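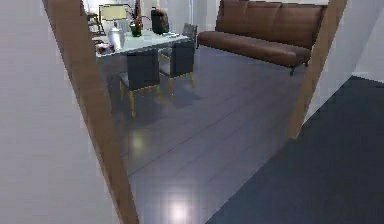

Aquí se entra para limpiar carburadores y a los dos años se sigue limpiando carburadores, según comentó un lector cuando publicamos la oferta de agosto. En el puesto que ofrecemos ahora, la limpieza y el ajuste de carburadores ocupan buena parte de la jornada en primavera. El resto del año el trabajo es más variado y se detalla a continuación.

Oferta de empleo: mecánico/a de motores pequeños
Taller Bidetti, Ulville
Publicada en enero de 2018

Bidetti repara cortacéspedes, motosierras, desbrozadoras, motoazadas, generadores y motobombas de particulares, de empresas de jardinería y de alquiler. Tenemos el taller en Ulville y un punto de recogida en Mernstead. Buscamos una persona para incorporarse al equipo de reparación, que con ella será de cuatro mecánicos.

Tareas
Diagnóstico de motores de dos y cuatro tiempos con fallos de arranque, ralentí inestable o pérdida de potencia.
Desmontaje, limpieza y montaje de carburadores de membrana y de cuba, con cambio de juntas, agujas y membranas.
Comprobación del encendido: bobina, bujía, entrehierro y chaveta del volante.
Sustitución de arrancadores de tirador, embragues, cables y conductos de combustible.
Afilado y equilibrado de cuchillas, afilado de cadenas.
Redacción del parte de trabajo, con las horas y las piezas usadas. El parte se rellena el mismo día.
Un turno de mostrador a la semana para recoger máquinas y explicar presupuestos.

Requisitos
Formación profesional en mecánica o experiencia equivalente demostrable.
Manejo de galgas, manómetro, comprobador de compresión y multímetro.
Saber leer un despiece y pedir la pieza por su referencia.
Permiso de conducir para cubrir la ruta a Mernstead.
Se valorará haber trabajado con los bancos de prueba Jaiswal, aunque enseñamos su uso a quien no los conozca.
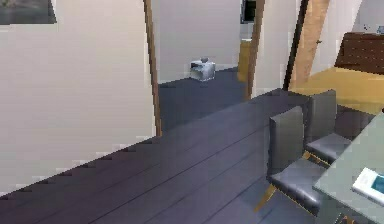
El contrato es de jornada completa, con un periodo de prueba de 90 días y paso a indefinido si ambas partes están conformes. El horario es de lunes a viernes, con sábados por la mañana en temporada alta que se compensan con días libres en invierno. La ropa de trabajo, los guantes y las gafas los pone la empresa; la herramienta de mano también, si bien quien prefiera usar la suya puede traerla. A las zonas de suelo de lamas oscuras no se pasa con el calzado de taller, y dejamos zuecos limpios para cambiarse. El plus por la ruta de recogida es de 258 euros al mes durante los meses en que se realiza.

Proceso de selección
Revisamos las candidaturas por orden de llegada. Después hay una entrevista breve y una prueba práctica pagada de media jornada, con una desbrozadora que no arranca y un cortacésped con el ralentí desajustado. Se puede consultar el manual.

Para presentarse, basta con entregar el currículum en el mostrador de Ulville o en el punto de recogida de Mernstead, indicando la referencia 636. No hace falta carta de presentación. Conviene anotar las marcas y tipos de motor con los que se ha trabajado y la fecha de disponibilidad. Contestamos a todas las candidaturas, también a las descartadas.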